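Dokton Path Sweeper — outdoor chores, hands off (nearly)

Stock no. 113. Hire or buy. By Nernness.

Clears leaves and light litter from tarmac paths, drives, yards. Runs by itself once the route's been walked through. Two brushes, one hopper, camera up front.

Can it do the job yet? Dry day, yes. Rain — slower, and it stops more. Drops on the lens cover and it can't tell verge from path, so it waits for a wipe. Wiper kit is extra, due October.

What it wont do:
Steps
Gravel
Wet leaves in a thick mat (two passes, sometimes three)
Emptying its own hopper. Thats still you

Price 4,000 with charger. Spare brushes from Thongdee, same fitting as the old model.

Grass edges: set the margin wide to start, bring it in later. Lamp posts and hedges fine. Parked cars fine if they were there when you taught the route.

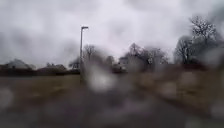
Etornam Gbeho wrote in to say the sweeping is good but he still walks behind it with a cloth, so how much of a chore has gone? He'd buy the wiper kit first and the sweeper second.

Delivery to the kerb only. Ring for trade terms, ask for Anca Enache.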